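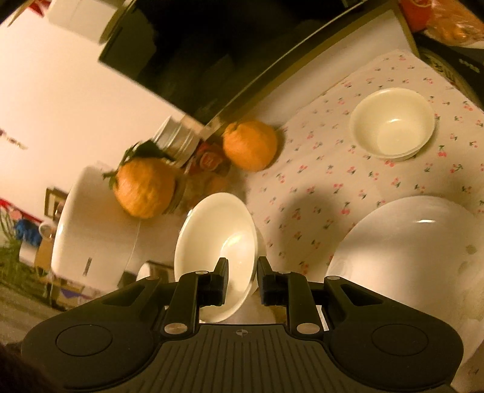 Kategorie: Meinung | Musik & Erinnerungen

Wer mir erzählt, man müsse Musik allein und mit guten Kopfhörern hören, dem wünsche ich einen Abend im Hinterzimmer vom Nollier! Dort stand früher ein Plattenspieler, Marke Dralton, der immer eine Spur zu schnell lief, und trotzdem habe ich nirgends besser zugehört. 55 Platten hatten wir, alle zusammengelegt, und wer dran war, durfte eine ganze Seite auflegen — ohne Vorspringen, ohne Murren.

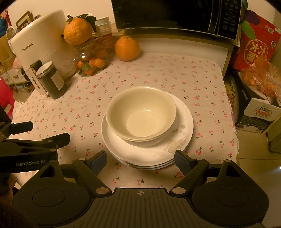
Genau das fehlt mir heute. Auf meinem Telefon liegt eine Liste mit 700 Stücken, und ich drücke nach einer halben Minute weiter, obwohl mich keiner hetzt. Im Nollier mussten wir durch die langsamen Stücke durch, und ausgerechnet die kann ich noch auswendig (das dritte auf der Rückseite von »Asura«, herrlich!). Man stritt, man sang falsch mit, und irgendwer wollte immer noch einmal von vorn.

Deshalb mein Vorschlag: Holt die Hörabende zurück! Im Juli machen wir in Kemeys den Anfang, eine Platte pro Gast, beide Seiten, das Telefon bleibt in der Jacke. Ich freue mich jetzt schon wie ein Kind darauf — auch auf die Platten, die ich nicht ausstehen kann.

Diese Seite verwendet Cookies. Mit der weiteren Nutzung stimmen Sie dem zu.

Kontakt | Impressum | Nach oben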